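Indden Household Forum > Play and Learning > Water play

Sorting a toy fishing set on a tabletop: how much water, and which net?

Posted by tubandtray, Monday

I am setting up a fishing activity on a table, for children who scoop toy fish out of a blue tub and transfer them to buckets. The floor has to stay dry. The fish sit in one end of the tub and bunch together when I put them in. 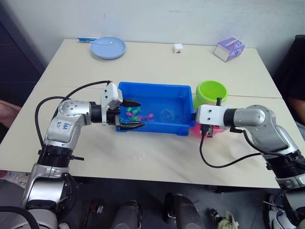 Toy fish and a clear ball in the blue tub.

I have two problems. The first is depth: at 46 mm the water slops over when the tub is nudged. The second is where to put the buckets. Beside the tub they get knocked by elbows.

Ifigeneia Spanos
Reduce the depth to 18 mm. The fish only need to float clear of the bottom, and a shallow layer moves far less when the table is bumped. Measure the water in with a jug each time and write the volume down. My tub takes 900 ml; yours will differ, so test it.

Put the buckets in a row behind the tub, on the far side from the child. The net then travels in a straight line over water for most of its path and the drips fall back where they came from.
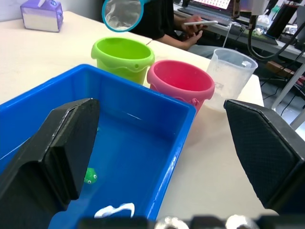

Use one colour of bucket per type of animal if you want sorting as well as scooping. Lime green and pink are easy to tell apart. Keep tissues at the far end of the table, out of splash range.

On technique, the net should go in at the side of the fish and under it, then come up level. Pushing down from above traps the fish against the floor of the tub and it slides out when the hoop is raised.

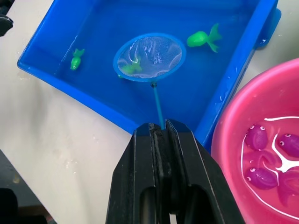 Pause for a count of 3 with the hoop just above the surface before moving across. Mesh holds more water than people expect.

Kincaid_B
Just buy the Ronatano net, it's deeper. Or do it outside.

ulterofan
Agree with the shallow water. I would add that the handle matters more than the mesh. A thin round one rotates in the hand and tips the fish out, so grip it low and keep the hoop upright once it is empty.

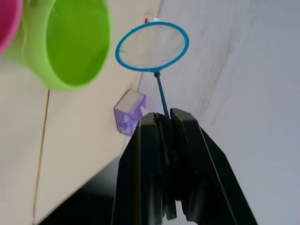

If it still turns, wrap the lower part in self-amalgamating tape. Ordinary insulating tape comes off when wet. Also check for seams in the table top. Water gets into a joint between panels and swells the edge if the core is chipboard, so lay a towel over it.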